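Kitchen robot thread, part whatever. I've lost count and so have you.

For anyone new: I'm building a two-armed washing-up helper at home, in the kitchen, because the garage has no water and my patience has no limits (it does). The project is called Clulturero, which was a typo in a folder name that stuck.

Tonight's job was plates and cutlery at the sink. Wrist camera first, then the view from up top: 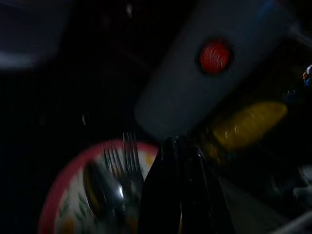
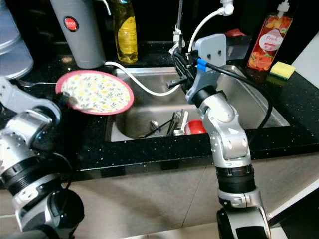
Same pink-rimmed plate in both. Forks and a spoon too, if you squint at the first one!

So, plates. Plates are lovely. A rim is basically a handle that goes all the way round, and once the left arm knows how far to tilt there isn't much to think about. I had it working in my head by teatime.

Forks are another matter. They lie on top of each other, they're shiny, they slide, and from the wrist they all turn into the same grey streak as soon as the arm gets moving. I've got 251 practice runs saved and I'd say the forks feature in every bit of swearing on the audio.

Leif Kirkegaard asked why I don't just turn the big light on. Fair! The wrist camera wants far more light than the top one does and I keep tuning the exposure for one and spoiling it for the other. Next job is splitting those settings so each camera gets its own.

Cable talk, sorry. I've had 2 goes at routing the lines on the right arm and I still don't like it. Blue tape is holding one of them for now. Inger Mogensen says tape is a lifestyle and she may be right, but I'd like proper clips before July.

Someone asked about speed. Slow. Very slow. I cap it hard near the sink because it's steel and the fingers are not cheap, and a plate going into the basin at full tilt is a noise I don't want to hear at night (the neighbours have been lovely so far).

Current plan for the forks: stop trying to pick one out of the heap. Nudge the heap first, let things spread out a bit, then go for whichever handle is nearest. Þröstur Hedegaard does it that way on his workbench with screws and says it saved him weeks.

I also want the left arm to wait its turn. At the moment both of them fancy the same bit of air over the sink and I've got a finger on the stop button the whole time, which makes it tricky to drink tea.

Roughly 500 runs is where I'll retrain, so halfway there and a bit over. If anyone has a good trick for shiny cutlery under bad light, my replies are open, and I will try nearly anything that doesn't involve painting the forks.

Right, off to look for cable clips.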